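# Lyrics out of sync on karaoke nights – running log

Ticket opened with Zavura support, kept here too so I can find my own notes again.
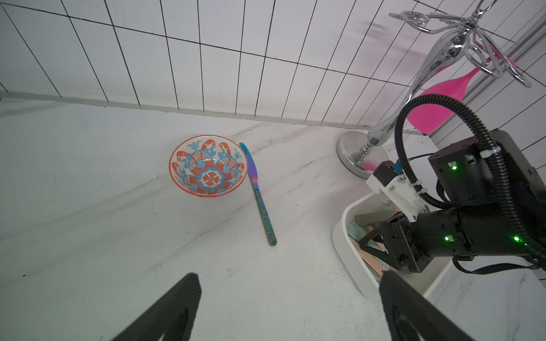

OK, so the short version. I run a little sing-along night and I use Zavura on my laptop to play the backing tracks and put the lyrics up on the TV. It worked great all summer. Then in September I updated the app, and ever since then the words drift. They start out right on the beat, and by the second chorus they're way ahead of the music. On slow ballads you can kind of live with it. On anything fast and wordy it's a train wreck, and the fast wordy ones are the ones everybody wants to sing!

**My setup**

- Laptop running Zavura, whatever version came out in September (the About box just says "up to date", thanks a lot)
- Puvureck audio box plugged in by USB, speakers off that
- TV on HDMI, lyrics only, no sound from the TV
- All the songs are local files in one folder called Kaewmanee, which was the name of the old drive and I never changed it

## What I see

I hit play, the count-in dots are fine, first verse is fine. Somewhere in the middle the highlighted word gets ahead of the vocal guide. By the end of a four-minute song the lyrics are a full line early, and then the screen goes to the "nice singing" page while we're all still going on the last chorus.

It doesn't happen on every song. That's the part that made me nuts for a week.

## Stuff I tried first

1. Restarted everything. No change.
2. Different HDMI cable. No change, and I didn't expect one, but it was in my hand.
3. The lyric delay slider in Settings. This moves the words by the same amount the whole way through, so if I fix the end of the song I wreck the start. I set it back to zero.
4. Turned off the fancy animated backgrounds. The fan got quieter. Lyrics still drifted.
5. Unplugged the Puvureck and used the laptop speakers. This one surprised me – the drift was gone. Completely gone, on three songs in a row that had all been bad.

So I figured the Puvureck was broken, and I wrote in.

## First reply from support

They asked me for a log file and the sample rate on the audio box. I had no clue what the sample rate was, so I had to go digging in the Puvureck control panel (it's the tab with the little wave on it, in case that helps somebody). It was on 48. They said most of my song files are probably 44.1 and asked me to check a few.

I checked a few. The bad songs were 44.1. The good ones were 48. I felt pretty smart for a minute there.

They also asked me to play a test tone through the box and say what pitch came out. I used an A at 440 and held my phone tuner up to the speaker, and it read 440 on the nose. So the music itself is playing at the right speed and nobody's singing sharp. I'd half hoped for the other answer, as it would have explained some of our high notes.

What they told me after that, in my words: the music gets converted on the way out and sounds fine, but the new version times the lyrics off the wrong clock. It thinks the song is moving at the speed of the box. The lyrics creep ahead a little bit every second, and over a long song you really notice. Laptop speakers were on 44.1 all along, which is why unplugging the box "fixed" it.

My math says that if it was using the wrong rate for the whole song it ought to be a lot worse than one line. I asked about this. They said it corrects itself at certain markers in the lyric file and then starts drifting again. Fine, I'll take their word for it, and it does match the way it sort of hiccups at the start of a chorus.

## Workaround A

Set the Puvureck to 44.1 and restart Zavura. You have to restart it, it only looks at the rate when it opens.

Result: every 44.1 song is right on. Every 48 song now has lyrics that lag behind. So I swapped one problem for the other one, just on fewer songs.

## Workaround B

Convert everything to one rate. Support pointed me at a batch tool called Serkex, which is free and ugly and did the job. I have roughly 100 songs in the folder and I let it run over dinner.

Things to know if you do this:

- Make a copy of the folder first. I did, and I'm glad, see the next point.
- Serkex dropped the lyric files on my first try. There's a checkbox called "keep companions" and it's off by default. With it off you get nice clean audio and no words at all. I sat there staring at a blank lyrics window for a while before I found it.
- It renames anything with an apostrophe in the title. "Didn't" turned into "Didn t", "Don't" into "Don t", and so on down the list. Zavura matches the song and the lyrics by file name, and since Serkex renamed both halves the same way, they still match. It just looks dumb in the song list when it's up on the TV.
- My 2 duets came out with the parts in one color. I had to set the second singer's color again by hand.

## Test run, 2025-11-19

Played through a full list with the box at 44.1 and the converted folder. No friends over, just me and the speakers, so apologies to the people upstairs.

- Long ballad, over six minutes: good to the last word
- The fast list song, the one where it's basically all names and headlines and you can't take a breath: good! I checked this one twice. I did mess up the third verse but the screen was right and I was wrong.
- Country song with the key change: good
- Duet: good, colors OK after I reset them
- Old novelty song with the long talking part: lyrics jump ahead during the talking, then come back

That last one bugged me, so I tried it with the original file on the laptop speakers too. It does the same thing there. I think that lyric file was always bad and I just never noticed, we usually skip the talking. I'm leaving it out of the ticket.

## Where it stands

Support says the clock thing is confirmed on their side and a fix is planned, with no date on it. They wanted to close the ticket as "workaround provided". I asked them to leave it open until the fix is out, and they moved it to "on hold", so OK.

Still open from my end:

- [x] Box set to 44.1, converted folder in use
- [x] Duet colors
- [ ] Put the apostrophes back without breaking the matching. If I rename both files by hand it works, I tried it on 4 songs, but I'm not doing the whole folder that way. Asked support if there's a display title field I can edit. Waiting to hear.
- [ ] Find out if the app can warn you when the rates don't match. Even a little yellow triangle would have saved me most of this.
- [ ] Delete the old Kaewmanee copy once the fix is in and I've had one real night with no trouble

One more thing for whoever picks this up next: the "send log" button under Help grabs only the last session. If you restart Zavura before you send it, your bad session isn't in there. I sent two useless logs that way. Copy the log out of the app folder first, then restart.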